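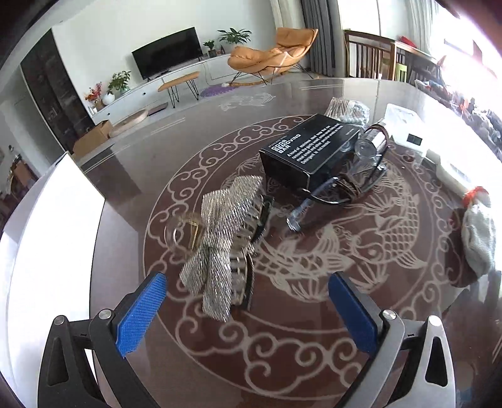 Photo: Rowena Lumbao / Novden Home Energy Service

Reducing Natural Gas Use in the Home: Guidance for the Kitchen, the Boiler Room and the Laundry

5 min read

The Novden Home Energy Service issues this guidance to households supplied with natural gas for cooking, hot water or space heating. It replaces the leaflet distributed last November. The measures set out below require no special tools unless stated, and none of them involves opening a sealed gas appliance. Work on burners, valves and flues must be carried out by a licensed technician.

Cooking

Match the pan to the burner. Flames that reach past the base of the pan heat the air and the handle. On most ranges the small rear burner is adequate for a saucepan, and the large front burner should be kept for stockpots and wide skillets.

Keep lids on while water is coming to a boil, then lower the flame. Water at a gentle boil is as hot as water at a hard boil, and pasta or potatoes will be done in the same time.

A gas flame should be blue and steady. A flame that is mostly yellow or orange, or that lifts away from the burner, may indicate a blocked port or a poor air mixture. Turn the burner off, let it cool completely, and clean the cap with warm water, dish soap and a soft brush. Dry it fully before putting it back. If the color does not improve, stop using the burner and arrange a service visit.

Ovens should be preheated only when the recipe depends on it. Roasts and casseroles can generally go into a cold oven with a small allowance added to the cooking time. Do not line the oven floor with foil, which can cover the vents. An oven or range must never be used to heat a room.

Hot water

Storage water heaters are often set higher than the household needs. A setting of 120 degrees Fahrenheit is suitable for most homes. Residents with a weakened immune system should seek medical advice before lowering the temperature.

Insulate the first six feet of hot water pipe leaving the heater. Foam sleeves are sold by length and can be cut with household scissors. Keep foam at least six inches from the flue. Insulating jackets for gas-fired tanks must leave the top of the tank, the thermostat, the burner access and the air intake uncovered. Check the manual first; some manufacturers do not permit a jacket at all.

Sediment lowers the efficiency of a tank. Where the manual allows, draw off a bucket of water from the drain valve twice a year. The water will be hot enough to scald.

Space heating

Filters in forced-air furnaces should be inspected monthly during the heating season and replaced when visibly gray. Note the airflow arrow printed on the edge of the filter before removing the old one.

Radiators should be bled at the start of the season with the system off and cool. Hold a cloth under the valve, open it slowly with the key, and close it as soon as water appears. Check the boiler pressure afterward.

Long curtains should end above the radiator or baseboard. Furniture should stand at least a hand's width away.

Keeping a record

Read the meter on the same day each month and write the figure down. To find the volume used, subtract the earlier reading from the later one. A household in the Zallwood district, for instance, recorded 2,397 at the first reading and 3,023 at the second, a difference of 626 units. Check the bill for the unit in which the meter measures before comparing it with a neighbor's.

An unexplained rise in use should be reported to the supplier.

If gas is smelled

Leave the building at once, taking everyone with you. Do not operate light switches, telephones or appliances on the way out. Call the gas emergency line or 911 from outside and at a distance. Do not go back in until the responding crew has given permission.

Printed copies of this guidance are available at the Stalberg and Brunner service counters. Ask for leaflet 1,602.

Last reviewed 05/02/2019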